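Reuse Before Recycling: A Study of Lost and Unclaimed Items at School
Term 2 Project Report
Wanda Nowakowski

1. Background

Our school has a lost property room next to the sick bay. Anything left behind in classrooms, on the oval or on the bus ends up there. At the end of each term the unclaimed things are bagged, and until last year most of the bags went in the general waste skip. I wanted to find out how much is left behind, what kinds of things they are, and whether a simple change to how they are stored would get more of them back to their owners or into use somewhere else.

The project ran for 21 school days in June and the weeks before it. I chose this topic after helping to clear the room at the end of Term 1, when we filled the skip before recess.

2. Questions

How many items come in over the period, and what are they?
What share is claimed, and how soon?
Does labelling an item with the owner's name make a difference?
What can be done with the rest?

3. Method

Each afternoon at 3.20 I went through the day's items and wrote them on a sheet with the date, the type, where they were found and whether there was a name on them. Uniform was hung on the rack by size. Everything else was sorted into bins. Food containers with food in them were emptied and washed, and anything broken was put aside.

I did not count single pens, pencils or hair ties. I also left out phones and keys, as the office keeps those in a locked drawer and has its own book for them.

Sorting was slower than I had planned. A drink bottle is easy to place, but there is always a leftover group of toys and kitchen things that does not belong anywhere. I ended up calling this group "mixed household" and keeping it apart from clothing and lunch gear.

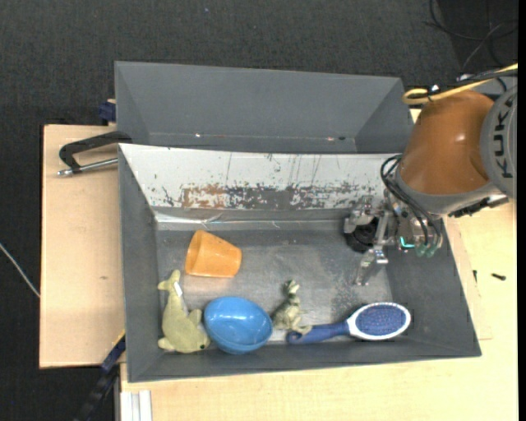

Figure 1. Mixed household items in a sorting bin, including a plastic cup, a plush animal and a bowl.

For the first part of the project the room was run the usual way, with the door shut and students asking at the office. For the second part I put the bins on a table in the corridor at lunch and left them there until the bell. I also sent a short notice to home groups.

4. Results

A total of 84 items were recorded. Clothing was the largest group, mostly jumpers and hats. Drink bottles and lunch containers came next, then books and folders, then mixed household.

Fewer than half of the items had a name on them. Named clothing was nearly always returned within two days – usually a teacher saw the name and sent it straight back. Unnamed clothing mostly stayed on the rack. Two jumpers had names of students who have left the school, so I treated them as unnamed.

More items were claimed once the bins were in the corridor. Bottles moved fastest. Several students told me they had not known the room existed, including one in Year 9. Mixed household had the lowest rate of return in both parts of the project, and very few of those things had any marking at all.

5. What happened to the rest

Unclaimed uniform was washed and given to the second-hand uniform shop. Books went back to the library or the faculty. Clean household things and toys in good order were taken to the op shop on the main road, which accepts them on weekday mornings. Broken containers went in the recycling where the number on the base allowed it. What was left for the skip fitted in one small bag.

6. Problems

The two parts of the project were not the same length, and there was a sports carnival in the second part, which brought in a lot of hats. This makes the comparison weaker. I was also away for one afternoon and a friend filled in the sheet, and she counted a lunch box and its lid as two items. I fixed this later.

I did not ask people why they never came looking. A short survey would have helped here.

7. Recommendations

The bins should go out in the corridor at lunch at least once a week. Home groups should be reminded to name jumpers and bottles at the start of each term. The op shop run could be added to the end-of-term clean-up list, and the recording sheet is saved in the Year 10 folder for anyone who wants to use it again.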